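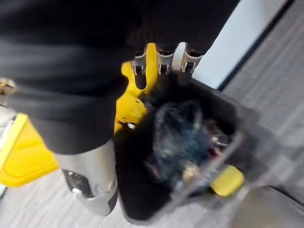 Tarkville Studies in Building Services, Issue 66, page 566

Figure 2. Black container seen from above, with a crumpled blue bag filling much of the interior. Small items lie around the bag.

4.2 Liner fit and liner loss in small waste bins

The results in Section 4.1 dealt with the weight of waste taken from shared areas. This section turns to the liners themselves. Small bins were included in the survey at the request of the building services office at Novetthorpe, where cleaning staff had reported that liners in lounge areas were often found at the bottom of the bin when the bin was due to be emptied. A liner in this position no longer keeps waste away from the inner wall, and the bin has to be emptied by hand and wiped before a new liner is put in.

Observations were recorded on the form developed by Sakalauskas and Kyriakidis for the earlier study at Sirilach. The form asks for the position of the liner at the time of the visit, the position of any waste relative to the liner, and whether the rim is covered along its full length. A total of 800 forms were returned. Of these, 566 were complete enough to be used in the analysis. The remainder lacked either the bin type or the rim entry, and no attempt was made to fill in the missing values.

Liner position was coded in one of four ways. A liner was recorded as seated when its edge was folded over the rim all the way around. It was recorded as slipped when part of the edge had dropped below the rim but the liner still held its shape, and as collapsed when the film lay bunched inside the bin and most of the rim was bare. The fourth code, absent, was used when there was no liner at all. The condition in Figure 2, in which the bag is crumpled within the container and small items are found beside it, was treated as collapsed for coding purposes. Forms completed during a liner change were coded by the same rules and carried a separate mark, so that they could be left out of any count that depended on normal use.

Agreement between observers was good for the seated and absent codes. It was weaker for the boundary between slipped and collapsed, where Paulauskas and E. Sepp differed on several forms from the upper floors. These were discussed and settled before the analysis began. The most common source of doubt was a liner that had been pushed down by a single large item, such as a takeout box, and then left standing free when the item was removed by someone else. The observers agreed to code by what was present at the time of the visit and to disregard what might have led to it.

Three features of the bin were considered as possible explanations for a poor liner position: the width of the opening, the shape of the rim, and the presence or absence of a lid. Opening width had the clearest effect. The liners bought under the Petrauskas supply contract come in a single size, chosen to suit the larger bins in kitchens and corridors. In a small bin this leaves a great deal of spare film, which staff either knot at one side or fold outward over the rim. Knotted liners were seated more often than folded ones. Folded liners tended to creep inward as waste was added, and once one side had gone below the rim the other side usually followed.

The shape of the rim mattered less than had been expected from the Sirilach results. Rolled rims held film slightly better than plain ones, but the difference was within the range that could be explained by how recently the liner had been changed. Lids could not be treated as a separate factor, as nearly all lidded bins in the survey were also large bins. The two effects cannot be told apart with the present data, and a comparison of small lidded bins with small open ones remains to be done.

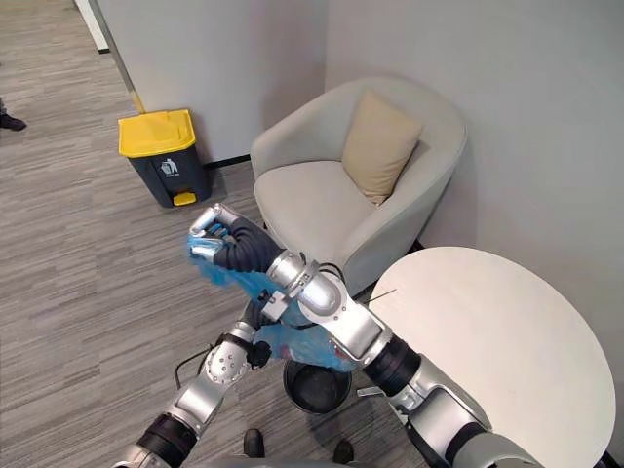
Placement of bins within lounge areas had a bearing on how they were used, and therefore on how liners behaved. Where a large bin and a small bin stood within a few steps of each other, users did not divide their waste between them in any regular way. The seating corner in Figure 3 has an arrangement of this kind: a larger pedal-operated bin with a yellow lid and a small round black bin on the floor share the space with an upholstered armchair and a round white table. The translucent light-blue bag is gathered at its top and hangs down over the small bin. Film of this type clings to itself when crumpled, and staff reported that opening it fully before it goes into the bin makes a marked difference to how well it can be turned over the rim. Liners that had been shaken open first were seldom coded as collapsed at the next visit.

Small bins near armchairs received mainly light waste, such as wrappers, tissues, and paper sleeves from cups. Light waste does little to press the film against the wall of the bin, so air stays trapped beneath the liner and lifts it. Pedal bins in the same rooms received food waste and cups, sometimes with liquid left in them, and their liners were held down by the load. G. Sepp noted that the pedal was often ignored when a user was already seated, and that items which plainly belonged in the larger bin were dropped in the smaller one. This pattern was strongest in the afternoon.

Floor covering was recorded but was not used in the main analysis. Carpeted lounges were of some interest to the cleaning staff, who pointed out that a leak from a small bin is harder to deal with on carpet than on a hard floor. The survey contains too few leaks for any firm statement. It was noted, however, that staff in carpeted areas checked small bins more often than the schedule required, and this may have reduced the number of collapsed liners reported there.

The survey was carried out in August, when some lounges were used less than at other times of the year. Lower use would be expected to lengthen the interval between liner changes and to reduce the amount of waste in each bin. These changes would act in opposite directions on liner position, and the net effect is not known. A second round of observations during a busier period would help to settle the question.

Two practical points follow for the services office. A smaller liner should be bought for small round bins, even if this means holding a second size in stock. Supply cupboards at Novetthorpe have room for it, and the added cost is offset in part by the smaller amount of film in each liner. Secondly, the written cleaning procedure should state how the liner is to be opened and secured. The present text says only that it is to be replaced — a wording that leaves each member of staff to find a method, and that accounts for much of the variation between floors described above.

The effect of these changes on cleaning time is considered in Section 4.3, together with the results for recycling containers.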